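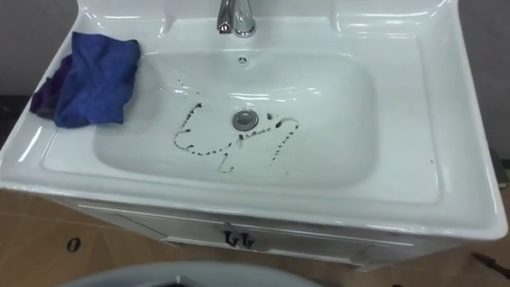

Wirkberg sells its sink cleaning paste on one promise: no scrubbing. I paid $19 for a tub of 500 grams, and that promise is what I wanted to test. The label talks about "active lifting," a phrase I couldn't find explained on the box or on their website. Dark droplet stains like these, strung out in wavering lines around the drain of a white ceramic basin, are the kind of mess it claims to handle. So I tried it at home on old coffee, hair dye and hard water scale.

Coffee came off. Coffee also comes off with dish soap. The dye faded a little after the full wait, then needed a sponge and a fair amount of elbow. On the scale it did nothing I could see, even after a second go on Tuesday.

The smell is fake lemon and it hangs around until bedtime. The lid cracked the first week.

Kerubo Simiyu, who swears by the stuff, told me I wasn't using enough. Maybe so, but a thicker layer means a tub gone in a month. The Bech powder costs less, smells of nothing and did the same job on the dye with the same sponge.

Two stars. I'll finish the tub on the laundry sink and won't buy another.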